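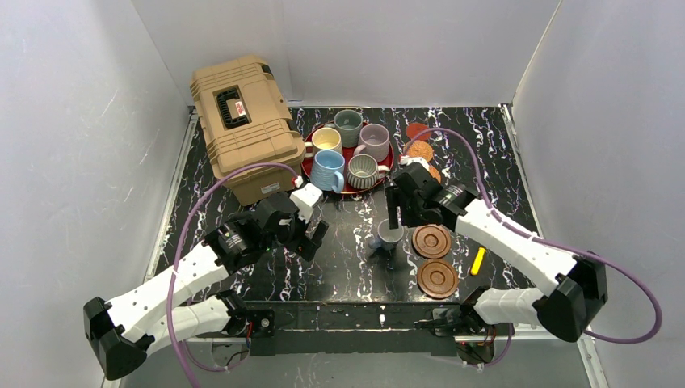 **De:** Rasmus Krūmiņa
**Para:** lista Provby, automatización doméstica y de taller
**Fecha:** miércoles 28 de enero
**Asunto:** Re: ¿Recogerán la mesa antes de que me jubile?

Querida lista:

Perdonad que conteste con tanto retraso al mensaje de Darius. Lo tenía marcado para responder con calma y ya sabéis lo que pasa con los mensajes marcados (tengo otro de abril esperando en la misma carpeta, así que si fue alguno de vosotros, paciencia y un abrazo). Copio la parte que me interesa, porque creo que puso el dedo en algo que llevamos tiempo rodeando:

> Os lo digo con cariño, pero llevo 4 años en esta lista leyendo que el robot que recoge la cocina está a la vuelta de la esquina, y en mi casa los platos los sigo recogiendo yo. En el taller es distinto: la pieza viene siempre igual, en el mismo sitio, y el brazo la coge dormido. Pero mi suegra, que tiene una cafetería con 20 asientos, me preguntó en Navidad si podía comprarse "uno de esos que recogen las tazas" y no supe qué contestarle sin ponerme a dar una conferencia. ¿Qué le digo? ¿Hay alguna tarea de casa, una sola, que hoy le confiaríais a una máquina sin quedaros delante vigilando?
>
> Darius Vasiliauskas

Pues mira, Darius, a tu suegra yo le diría que todavía no, y que si un comercial le dice lo contrario, le pida que lo pruebe un sábado a mediodía con las tazas de ella. Pero me gustaría explicar por qué, y de paso defender un poquito a los que trabajamos en esto, ¡que también tenemos nuestro corazón!

En el proyecto Mulix trabajamos con dos brazos, uno a cada lado de la mesa, pinzas negras con su módulo en la muñeca, y cosas corrientes de cualquier casa. Tazas, por ejemplo. Cinco tazas apretadas en una bandeja roja redonda, una sexta suelta delante, unos cuantos posavasos. Cualquiera que haya ayudado a poner un café en casa de su madre mira eso y no ve ninguna dificultad. Yo tampoco la veía antes de dedicarme a ello, y mi mujer sigue sin verla, con toda la razón del mundo.

Empiezo por la taza suelta, que es lo agradecido. Es gris, está separada de las demás y tiene el asa hacia un lado, con sitio de sobra alrededor. Una pinza puede bajar un dedo junto al borde y buscar el agarre con cierta tranquilidad. Si me preguntas por esa taza, en esa mesa y con esa luz, soy optimista. En nuestro cuaderno llevamos 1.744 intentos apuntados, entre buenos, malos y vergonzosos, y los de taza suelta son los que enseñamos a las visitas.

La bandeja ya es otra historia. Las asas apuntan cada una hacia donde le parece: la de la amarilla asoma por encima del borde por la izquierda, la de la rayada sale a la derecha, la de la azul queda girada hacia su vecina. La rayada, además, es más ancha. Tú metes los dedos sin pensar, empujas un poco la de al lado con el nudillo, notas que cede, aflojas. Una pinza de dos dedos necesita un hueco donde entrar, y cuando las tazas están tan juntas el hueco muchas veces hay que fabricarlo. Eso de apartar una cosa para coger otra nos parece tan natural que ni siquiera tenemos una palabra para ello, y a mí me ha costado más tardes de las que quiero confesar.

Luego está el tablero. El nuestro imita un mármol negro con vetas blancas y moradas, y brilla. Debajo de la taza gris se ve su reflejo, oscuro, pegado a ella. Una persona no le hace ni caso, pero para un sistema que tiene que decidir dónde acaba la taza y dónde empieza la mesa, un reflejo es una invitación a equivocarse. Una compañera, Dambrauskienė (a la que muchos conocéis de los hilos de calibración), quería empezar con un mantel mate y dejar el brillo para más adelante. Discutimos bastante. Yo insistí en el tablero brillante porque las cocinas de verdad brillan y las encimeras de los bares ni os cuento, y todavía hoy, cuando algo sale mal, me mira y dice "mantel" en voz baja.

Y los posavasos, que parecen lo más tonto. Los hay de madera, con surcos en círculo, y otros anaranjados, uno de ellos moteado, como de corcho. Dejar una taza encima de un posavasos exige acertar con un círculo pequeño y soltar a la altura justa. Coger un posavasos plano de una superficie lisa es peor todavía: no hay por dónde meter el dedo. Tú lo arrastras hasta el borde de la mesa con la yema y lo pellizcas desde abajo. Prueba a hacerlo con unas pinzas de barbacoa y entenderás mi vida laboral.

Me preguntabas por una sola tarea, una, sin quedarse delante. Contesto con la mano en el pecho, y que me corrijan los demás. En casa, aspirar suelos despejados, y lo de "despejados" lo hace el humano. En el taller estoy contigo al cien por cien: mover piezas iguales de un sitio conocido a otro sitio conocido lleva décadas resuelto y bien resuelto. Estuve unos días en la planta de Zukton y allí tienen una celda que carga bandejas de piezas durante el turno entero, preciosa de ver. Le pregunté al encargado qué pasaba si le cambiaban la bandeja por otra un poco más honda. Se rió y me llevó a tomar café.

Entre esos dos mundos está casi todo lo que tu suegra hace en una mañana. Recoger una mesa que nadie ha ordenado antes, con una cucharilla dentro de la taza, un sobre de azúcar a medio abrir y el móvil de un cliente al lado del plato (ése mejor que no lo recoja nadie). Cada cosa por separado la he visto hacer a algún brazo en algún laboratorio. Todas seguidas, a ritmo de cafetería y con gente pasando por detrás, no las he visto, y no quiero prometértelas por quedar bien.

Otra cosa que casi nunca sale en estas conversaciones: los cables. Los nuestros son morados, salen de las muñecas y hacen unas curvas enormes por encima de la mesa y junto a la pared. Uno de ellos pasa por encima de los posavasos. Para trabajar en el laboratorio nos apañamos, pero yo no pondría eso en un local donde hay tazas llenas y niños, y quien venda una máquina para cafeterías tendrá que llevar todo eso por dentro, limpiable con bayeta. Es un trabajo de ingeniería muy poco lucido que alguien tendrá que pagar.

¿Plazos? Tengo 70 años menos de paciencia que cuando empecé, así que me resisto a dar fechas. Si me obligáis, creo que veremos antes un brazo que vacía lavavajillas en una cocina de hospital, con vajilla toda igual, que uno que recoja la mesa en casa de Darius. La vajilla igual ayuda muchísimo. Si tu suegra tuviera todas las tazas idénticas y las devolvieran siempre a la misma bandeja, hablaríamos de otra cosa, pero entonces tampoco sería su cafetería, que por lo que cuentas tiene cada taza de su padre y de su madre y a la gente le gusta así.

Me encantaría leer a los que trabajáis con pinzas blandas o con ventosa, sobre todo por el asunto de los posavasos. Y si alguien tiene experiencia con tableros brillantes y quiere darme la razón por escrito, prometo reenviárselo a Dambrauskienė esa misma tarde.

Un abrazo grande a todos, y recuerdos a tu suegra, Darius,

Rasmus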